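The Shared Table Deserves a Line in the Budget

Published 4/25/25

Public institutions in this country spend a good deal of time discussing nutrition and very little discussing where people sit down to eat. Cafeteria contracts are tendered, menus are reviewed by dietitians, and allergen policies run to many pages. The lunchroom itself is treated as surplus floor area, to be reclaimed whenever an office requires another meeting space.

This organization has long held that the practice is a mistake. When the Gravari municipal building was renovated, its staff dining room was reduced from 251 seats to 90, on the grounds that most employees already ate at their desks. No one appears to have asked whether they did so by preference. The building houses 1067 employees, and the midday break is the only part of the day common to nearly all of them.

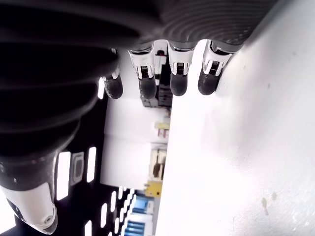
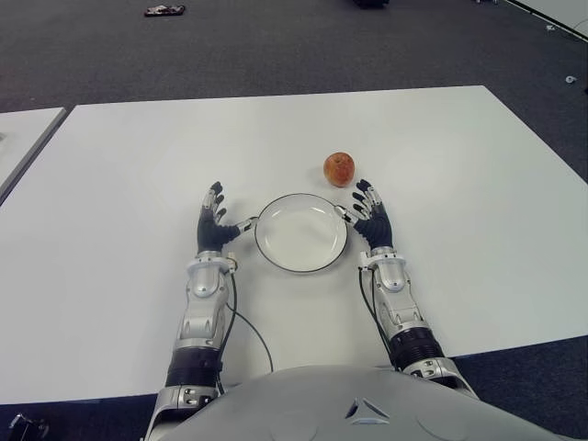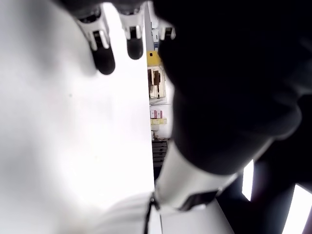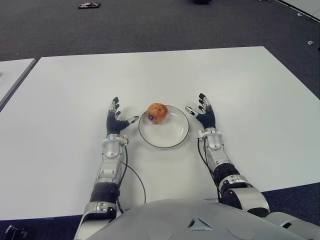 An apple on a plate.

The usual objection is cost. Heated and cleaned floor space is expensive, and a room used heavily for two hours a day is difficult to defend before an auditor. We accept the arithmetic, but we question what has been left out of it. A colleague met over soup is a colleague who can be telephoned in December, when the year-end files are late and goodwill is in short supply. Such benefits do not appear in a facilities report, and they are lost without any entry being made.

A second objection holds that employees value flexibility, and that a fixed lunch hour belongs to another era. There is some merit in this. Parents of young children may well prefer a shorter break and an earlier departure. A dining room does not oblige anyone to use it, however, and the present arrangement offers no comparable choice to those who would rather eat in company.

The Prutosent district library took a more sensible course. It kept its lunchroom, moved the photocopiers out of it and opened the doors to the public after the staff sitting had ended. The furniture is plain and the coffee is indifferent. The room is nevertheless well attended, particularly by older residents who live alone and who might otherwise have no reason to take off their coats in a public building.

We therefore recommend that every new civic building in the region include a dining room sized to its workforce, and that no existing room be converted without consulting those who eat there. The Abubakar Centre is now at the design stage – its plans should be amended before the tender is issued this summer.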